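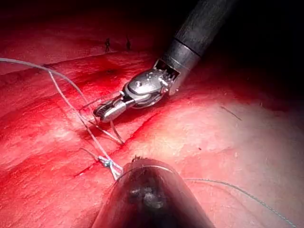
Instrument jaws near suture strands, over red tissue.

What Will It Cost? Don't Ask the Estimate

2 min read

Edeltraud Trummer keeps two pieces of paper in a kitchen drawer in Botum. One is the price estimate she was given before her hernia repair. The other is the bill. The bill is higher by some 40 percent, and the part that bothers her most is that both papers are, according to the hospital, correct.

"I asked which one was wrong," she told me. "The woman on the phone said neither."

Tanner Hospital, where she had the operation, is proud of its estimates. Patients get them by email within a day, with a friendly blue box showing what they can expect to pay. The numbers come from a program called Ditavex, sold to hospitals as a way to "restore trust at the point of care." I have read its sales brochure twice and still can't tell you whose trust went missing or how a blue box brings it back.

The box does leave things out. Trummer's covered the surgeon and the operating room. The anesthesia group bills on its own, and so does the lab. A line at the bottom says other charges may apply, in type small enough that she took it for an address.

Nicanor Miranda, who runs patient accounts at Tanner, was polite about all this. An estimate is based on a typical case, he said, and patients aren't typical. Fair enough. I asked him how often the final bill lands within a few dollars of the estimate. He said the hospital doesn't track that. I asked how often it comes in lower. They don't track that either, though they do track how many patients open the email, and he had that figure ready. 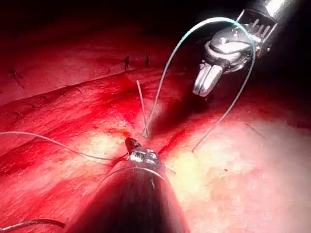
It would be easy to blame the software, and I don't think that gets us far. Mirjam Hämmerli spent eight years writing up charges at a clinic in Plirnau before she quit to help people fight them. In her view the prices themselves are the trouble. The same scan has one price for one insurer, another for the next, and a third for anyone paying cash. "You can put that in a nicer font," she said. "It's still three prices."

Her advice is dull and takes an afternoon. Ask for the billing codes. Call every group that will send its own bill, and write down the name of whoever picks up. Then call your insurer and read them the codes. She admits that most people about to have surgery have other things on their mind.

Demetrius Zamora, who sat on the panel that picked Ditavex for Tanner, thinks I'm being too hard on it. Before, he pointed out, patients got nothing at all. He's right — and a rough number may well beat silence, if people know it's rough. Trummer didn't. She had moved money out of savings to match the blue box, down to the dollar, and in April she had to go back for more.

She has asked for a review. The hospital's reply says it will take up to 40 days, and that this, too, is an estimate.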